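발표자 노트: 시뮬레이션 시연 데이터를 모으는 방법 (서랍 과제)
발표 25분, 질문 10분. 슬라이드 번호는 괄호 안.

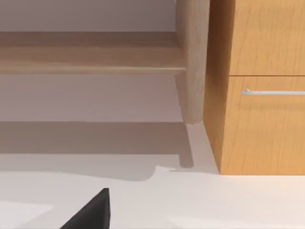 (1) 오늘은 학습용 시연을 어떻게 모았고 어디에서 시간을 썼는지 말씀드리겠습니다. 모델 구조는 마지막에 짧게만 다룹니다. 과제 이름은 Saltley이고, 집 안 가구를 다루는 동작을 시뮬레이터에서 원격 조작으로 기록하는 일입니다. 화면은 그리퍼 쪽 시점인데, 손가락은 끝부분만 보이고 오른쪽 서랍장의 은색 손잡이도 오른쪽 끝이 화면 밖으로 나가 있습니다. 조작자는 이런 화면과 외부 시점 화면을 나란히 놓고 작업합니다. 외부 시점만 쓰면 손잡이까지의 거리를 자주 틀립니다.

(2) 수집 규모. 목표는 시연 2,000개였고 지금 쓸 수 있는 것은 약 800개입니다. 숫자를 먼저 말하고 잠깐 멈출 것. 차이가 큰 이유는 (5)에서 설명한다고 예고.

(3) 조작 인원과 역할. Marilou Soriano와 Santeri Ikonen이 대부분을 조작했습니다. 장면 생성은 Maxence Barbier가 맡았고, 검수 기준은 Clémence Leblanc이 썼습니다. 조작 장치 이야기는 길게 하지 않음. 질문이 나오면 예비 슬라이드로 넘어갈 것.

(4) 장면 구성. 장면은 16가지 배치에서 시작합니다. 배치마다 가구 위치, 바닥 밝기, 조명 방향을 조금씩 바꿉니다. 첫 슬라이드로 잠깐 돌아가서 밝은 목재 다리와 서랍장 사이의 좁은 틈을 가리킬 것. 가구가 이렇게 가까이 붙어 있으면 접근 경로가 제한됩니다. 초기 배치에는 이런 경우가 거의 없었고, 그래서 모델은 넓은 공간에서만 잘 움직였습니다. 그림자도 같은 문제입니다. 바닥에 넓은 그림자가 지는 장면을 뒤늦게 추가했습니다.

(5) 버린 시연. 세 종류로 나눠서 설명합니다.
첫째, 손잡이를 잡지 않고 손가락 옆면으로 밀어서 연 경우. 서랍은 열리지만 우리가 가르치려는 동작이 아닙니다. 처음에는 성공으로 표시했다가 나중에 전부 다시 봤습니다.
둘째, 시작 후 오래 멈춰 있는 경우. 조작자가 화면을 확인하는 동안의 정지 구간이 그대로 들어갑니다. 앞부분만 잘라서 살린 것도 있습니다.
셋째, 물리 오류. 손가락이 서랍 앞판을 뚫고 들어간 기록이 131개 나왔습니다. 충돌 설정을 고친 뒤 같은 배치에서 다시 수집했습니다.

(6) 실패 시연을 남기는가. 자주 나오는 질문입니다. 우리는 따로 보관하고 학습에는 넣지 않습니다. 다만 잡기에 실패했다가 다시 시도해서 성공한 기록은 넣습니다. 이 기록을 넣은 뒤로 모델이 손잡이를 놓친 상태에서 멈춰 버리는 일이 줄었습니다. 비교표를 보여 주되 수치를 하나씩 읽지는 말 것.

(7) 라벨. 시연마다 한 줄 지시문을 붙입니다. "아래 서랍을 열어라"처럼 짧게 씁니다. 처음에는 조작자가 직접 썼는데 같은 서랍을 사람마다 다르게 불렀습니다. 위 칸, 첫째 칸, 윗서랍이 섞여 있었습니다. 8월부터는 정해진 목록에서 고르고, 표현을 바꾼 문장은 따로 만들어 붙입니다.

(8) 검수 절차. 기록 하나를 두 사람이 봅니다. 의견이 갈리면 Clémence가 정합니다. 한 사람이 한 번에 오래 보면 판정이 느슨해져서 오전과 오후로 나눴습니다. 검수 화면에서는 재생 속도를 두 배까지만 허용합니다. 더 빠르게 보면 옆면으로 미는 동작을 놓칩니다.

(9) 다음 단계. Wilten 환경으로 배치를 옮기고 여닫이문을 추가합니다. 실제 로봇 실험은 Hacer Değirmenci 팀이 준비 중이며 오늘은 결과가 없습니다. 일정에 대한 질문에는 아직 정해지지 않았다고 답할 것.

(10) 시간이 남으면 첫째 종류의 시연 영상을 하나 재생. 소리는 없음. 시간이 모자라면 (7)을 건너뛰고 (8)로 갈 것.

예상 질문 메모
조작자 한 명이 하루에 몇 개를 만드는가: 배치에 따라 차이가 커서 평균은 말하지 않는다.
자동 생성으로 대체할 수 있는가: 손잡이까지의 접근 구간은 시험해 보았다. 당기는 구간은 사람이 한 기록이 아직 낫다.
데이터 공개 여부: 가구 모델의 사용 조건을 확인하는 중이다. 담당은 Maxence.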